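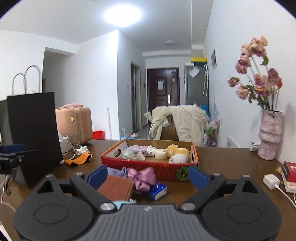
**How messy should the table be?**

**wmuli:** I've been recording pick-and-place demos with the hand-held grippers for four weeks now, all in my front room in Tullby. The task is putting soft stuff and small household things into a cardboard box. I'm at 2629 episodes and I still can't decide how much to clear away first. Right now I leave everything out — flowers, shopping bag, chargers — and just swap what goes in the box. Anyone else do it this way?

**sisetti_pm:** I'd clear it. My first 212 were cluttered and the policy kept reaching for things I never asked for.

**wmuli:** How many rooms though? Mine's only been 2 so far.

**sisetti_pm:** One. OK, fair point, that could be my problem.

**Amadi:** Leave the mess in! Nobody's kitchen looks like a lab. I'd worry more about the plush toys, they squash differently every time and I always end up regrabbing (do you keep those takes?)

**wmuli:** I keep them if the second grab is clean. Drops go in a separate folder.

**sisetti_pm:** I toss both. We're not going to agree on that one.

Comments (2)

Pendo Massawe: Satin slides right out of my pads. Any tips?

stisville_kid: Go slower on the close, and grab the knot if it's a bow.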